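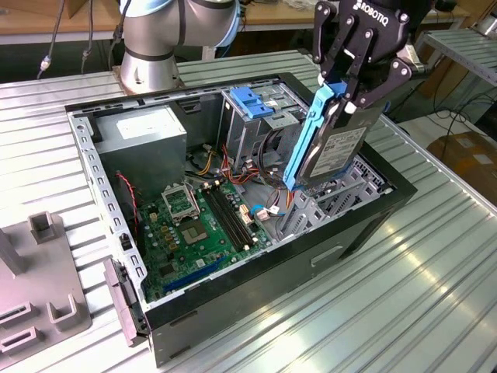

A hard drive in a light-blue caddy at the drive bays of an open desktop computer.

Sumstead to end curbside pickup of old computers
4/11/18

Sumstead residents will have to bring their old computers, monitors and printers to the transfer station on Zendel Road starting this summer, after the town council voted 5-2 to end curbside pickup of electronics.

The change takes effect with the new budget year. Regular trash and recycling routes stay the same. Televisions, which the town stopped taking at the curb several years ago, will still be accepted at the transfer station for the same fee as now.

Public works director Tymofii Karpenko told the council that the pickup service had become hard to justify at its current cost. Crews made 3,076 electronics stops last year, most of them for a single item, and each one had to be scheduled by phone and handled by a truck separate from the regular route.

"We were sending two people across town for one printer," Karpenko said. "Then the resident wasn't home, or the printer was already gone, and we did it again the next week."

Under the new plan, households can drop off up to four items per visit at no charge. Businesses will pay by weight, with rates to be set before the change begins. The transfer station will stay open two extra hours on the first Saturday-hours schedule the town has run there, and a covered bay near the scale house will be set aside for electronics.

The town's contract with Ogundipe Recycling, which hauls the material and sorts it, was renewed for two years in the same vote. The company tests desktop computers for reuse and breaks down the rest for metal and circuit boards. Ogundipe also pays the town a small share of what it gets for working parts – $211 a month on average under the old contract, according to the public works report.

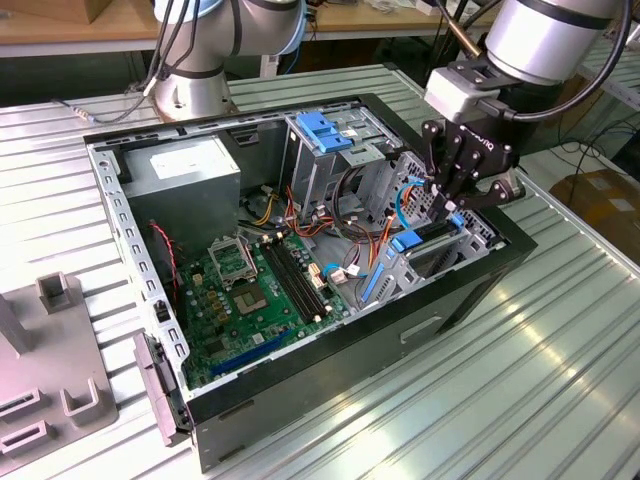

Much of the public comment was about what happens to personal files. Several speakers said they had kept old machines in the basement for years and did not trust anyone else to erase them. The council added a line to the contract requiring Ogundipe to log the serial number of every hard drive it receives and to wipe or shred each one within 30 days. Residents can ask for a copy of the record at the drop-off window.

Đức Trịnh, who lives on the east side and spoke against the change, said the town was making things harder for people who don't drive. He asked the council to keep pickup for seniors and people with disabilities, and turned in a petition with 114 signatures.

"I take my neighbor's recycling out now," Trịnh said. "I don't mind doing it. But I can't fit her old monitor on the bus."

Council members agreed to a limited version of that request. Residents who have a disabled parking permit or who already get help with trash collection can book one free electronics pickup a year. Karpenko said the requests would be grouped by neighborhood and collected once a month.

An earlier draft of the plan, discussed in February, would have charged every household a flat fee per item. It was dropped after council members raised concerns about dumping along Trarkuder Creek, where crews have pulled out monitors and other electronics in past cleanups.

Pickups already on the calendar will be honored. New requests can be made through the public works office until the end of the budget year. A mailer with the new hours, a list of accepted items and the application form for home pickup will go out with the next water bill.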